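Über uns

Teveck Immobilien ist ein Maklerbüro für Wohnimmobilien mit Sitz im Bahnhofsviertel. Wir vermitteln Wohnungen, Reihenhäuser und Einfamilienhäuser in der Stadt und in den angrenzenden Gemeinden. Gewerbeobjekte und Kapitalanlagen gehören nicht zu unserem Angebot. Wer danach sucht, bekommt von uns auf Wunsch eine Adresse genannt.

Wie das Büro entstanden ist

Gegründet wurde Teveck von Dorota Zieliński und Hanan Majali. Beide hatten vorher in der Kreditabteilung derselben Regionalbank gearbeitet und dort täglich Kaufverträge, Grundbuchauszüge und Wertgutachten auf dem Tisch. Der Schritt auf die andere Seite lag nahe. Das erste Büro war ein Raum über einer Bäckerei in der Qudahstraße, mit einem Telefonanschluss und einem Schaukasten neben der Haustür. Der Schaukasten hängt dort noch, inzwischen wirbt darin die Bäckerei.

Im Februar des vierten Geschäftsjahres kam Abla Chidiac dazu, die den Bereich Finanzierungsgespräche aufgebaut hat. Später folgten Suha Mansour für die Objektaufnahme und Joelle Darwish für Verwaltung und Terminplanung. In dieser Besetzung arbeiten wir bis heute.

Was wir für Verkäufer tun

Am Anfang steht eine Besichtigung, die in der Regel zwei Stunden dauert. Wir sehen uns das Objekt vom Keller bis zum Dach an, fragen nach Sanierungen, Wartungsprotokollen und offenen Punkten mit der Nachbarschaft. Danach erhalten Sie eine schriftliche Einschätzung mit einer Preisspanne und den Vergleichsfällen, auf die wir uns stützen. Liegen uns zu wenige Vergleichsfälle vor, steht das ebenfalls darin.

Wenn Sie uns beauftragen, stellen wir die Unterlagen zusammen: Grundbuchauszug, Flurkarte, Wohnflächenberechnung, Energieausweis, bei Eigentumswohnungen auch die Teilungserklärung und die Protokolle der letzten Eigentümerversammlungen. Das dauert je nach Amt unterschiedlich lange. Eine Bauakte, die nur auf Papier vorliegt, kann den Start der Vermarktung um Wochen verschieben. Wir beginnen trotzdem erst, wenn die Mappe vollständig ist.

Besichtigungen führen wir einzeln durch, Sammeltermine mit Warteschlange im Treppenhaus bieten wir nicht an. Für jeden Termin sind 60 Minuten eingeplant, auch bei kleinen Wohnungen.

Was wir für Käufer tun

Käufer können bei uns einen Suchauftrag hinterlegen. Wir fragen nach Lage, Größe und Budget und auch danach, worauf Sie verzichten könnten. Viele Familien kommen mit einer festen Vorstellung vom Stadtteil zu uns, häufig wegen einer bestimmten Grundschule. Wir geben keine Empfehlungen zu Schulen ab, weisen aber auf die Einzugsgebiete hin, soweit die Gemeinde welche festgelegt hat. Ob ein Platz an der gewünschten Schule frei ist, klären Sie bitte direkt mit dem Sekretariat.

Abla Chidiac geht mit Ihnen auf Wunsch die Nebenkosten durch: Grunderwerbsteuer, Notar, Grundbuch, Provision. Dazu kommen Posten, die in den üblichen Rechnern fehlen, etwa eine beschlossene Sonderumlage oder der Austausch einer alten Heizung. Eine Finanzierungsberatung im rechtlichen Sinn ist das nicht. Dafür wenden Sie sich an Ihre Bank oder an einen zugelassenen Vermittler.

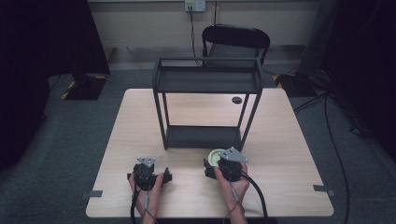

Uns hat vor allem geholfen, dass das Protokoll der Eigentümerversammlung schon beim zweiten Termin auf dem Tisch lag, schreibt Familie Bodar. Wir hätten die Wohnung sonst wohl gekauft, ohne von der Dachsanierung zu wissen. Gekauft haben wir sie am Ende trotzdem, aber zu einem anderen Preis.

Rückmeldungen dieser Art veröffentlichen wir nur mit Zustimmung und kürzen sie nicht. Auch kritische Zuschriften beantworten wir schriftlich. Am häufigsten geht es darin um die Wartezeit zwischen der ersten Anfrage und der Besichtigung. Wir haben deshalb im vergangenen Jahr die Terminvergabe umgestellt. Anfragen, die bis mittags eingehen, werden am selben Werktag bestätigt.

Wo wir arbeiten

Unser Gebiet umfasst die Stadt, die Gemeinde Vumach und die Ortsteile entlang der Bahnlinie. In Vumach haben wir in den letzten Jahren vor allem Reihenhäuser aus den siebziger Jahren vermittelt, meist beim Übergang von der ersten zur zweiten Eigentümergeneration. Die Grundstücke dort sind schmal, die Keller oft feucht, die Anbindung ist gut. Wer in diesen Straßen kauft, sollte sich das Baulastenverzeichnis ansehen. Auf mehreren Parzellen liegen alte Wegerechte, die im Alltag keine Rolle spielen, beim Bau eines Carports aber schon.

Objekte außerhalb dieses Gebiets nehmen wir nur an, wenn wir den Eigentümer bereits kennen. Für eine belastbare Preiseinschätzung muss man den Ort kennen, und das können wir für entferntere Gemeinden nicht leisten.

Provision und Vertrag

Bei Wohnungen und Einfamilienhäusern teilen sich Verkäufer und Käufer die Provision zu gleichen Teilen. Der Satz steht in jedem Exposé und im Maklervertrag. Zusätzliche Gebühren für Fotos, Inserate oder Unterlagen berechnen wir nicht – mit einer Ausnahme: Muss ein neuer Energieausweis erstellt werden, geben wir die Rechnung des Ausstellers ohne Aufschlag weiter.

Unsere Verträge laufen sechs Monate und verlängern sich nicht automatisch. Endet der Vertrag ohne Verkauf, bekommen Sie die vollständige Mappe ausgehändigt und schulden uns nichts.

Zahlen

Seit der Gründung haben wir 185 Objekte vermittelt, überwiegend Eigentumswohnungen. Wir nehmen nur so viele Aufträge gleichzeitig an, wie wir selbst betreuen können. Freie Mitarbeiter oder Tippgeber beschäftigen wir nicht.

Ansprechpartnerinnen

Dorota Zieliński – Geschäftsführung, Verkauf Stadtgebiet
Hanan Majali – Geschäftsführung, Verkauf Vumach und Bahnlinie
Abla Chidiac – Käuferbetreuung, Nebenkosten
Suha Mansour – Objektaufnahme, Unterlagen, Exposés
Joelle Darwish – Verwaltung, Termine, Suchaufträge

Besuch im Büro

Sie erreichen uns montags bis freitags telefonisch und nach Vereinbarung persönlich. Das Büro liegt im Erdgeschoss und ist stufenlos zugänglich. Parkplätze gibt es im Hof, die Einfahrt ist schmal und liegt hinter der Apotheke. Bringen Sie zum ersten Gespräch bitte mit, was Sie an Unterlagen haben, auch wenn es unsortiert ist. Kopien machen wir vor Ort, die Originale behalten Sie.

Für Suchaufträge genügt ein Anruf bei Joelle Darwish. Der Auftrag ist kostenlos, gilt drei Monate und kann danach formlos verlängert werden.

Stand: November 2023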